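Latby 76 Pedestal Table: review after a year of use

Wednesday, September 9, 2020

The Latby 76 is a round dining table, 76 cm across, supplied flat in one carton. It is the smallest of the Latby range and the only one sold with the Sesier base, a cast centre column on four feet. I bought mine at full price from Baptista.

Assembly took 15 minutes with the hex key supplied. The column fixes to the underside through a steel plate with six bolts. Two of the threaded inserts sat slightly proud and had to be wound in before the plate would lie flat. The instructions give no torque figure. I nipped the bolts up by hand and re-checked them after a week, when one had loosened a quarter turn.

Stability is good with the load near the centre. Leaning on the rim produces 7 mm of deflection at the opposite edge, measured with a rule against the skirting. The Tolus base, sold separately, has a wider footprint and may suit households with small kids.

The factory finish is a thin matt lacquer. It resists tea and vinegar but marked under a hot mug within the first month. A light sand and two coats of hardwax oil fixed the colour and the ring. Allow a day between coats.
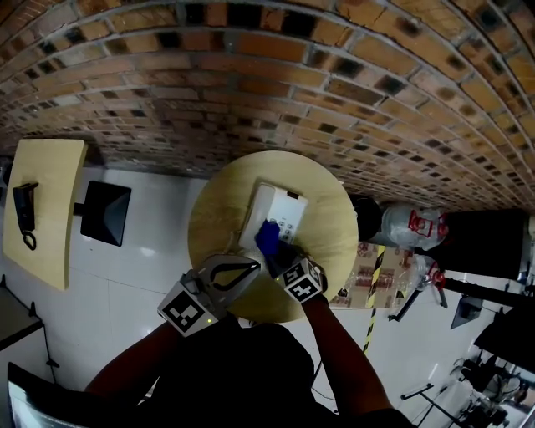

Recoating will be needed sooner at the rim, where sleeves wear it through. The levelling feet are the other weak point, as their plastic caps split on tiles. Replacements come in packs of six and the thread is a standard M8.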